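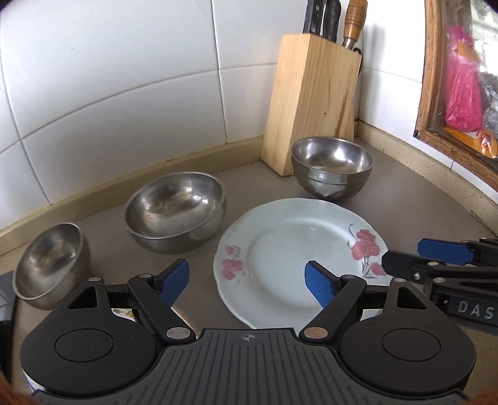
Carnation plate and the three steel bowls, countertop, knife block behind.

Carnation plate - keep out or pack away?

lilinside_jt
August 14, 2018
Moving in September and my counter has become a museum. The wavy-rimmed plate was my aunt's, and I have 30 boxes and no will to live. Does it stay out or get wrapped?

Howells8
Wrap it. Scalloped rims chip if you look at them sternly. Stand it on edge between towels.

plemis
Disagree on the edge thing. I packed mine flat, drove 2,000 miles, lost one mug and my patience. Also why is that bowl on the left lying on its side?

lilinside_jt
It's resting.

Drarnar
Nest the bowls and put the plate in the top one. Done.

Howells8
Pink flowers against bare steel? Please don't. And plates go on edge, ask any mover.

plemis
I did ask a mover. He dropped the mug.

Drarnar
Fine, put a dish towel between them. What's happening with the knife block?

lilinside_jt
Knives come out and get rolled up, block goes in with the cookbooks. Plate is going on edge for now - plemis, you can say I told you so in September.

Jahangir Thambiah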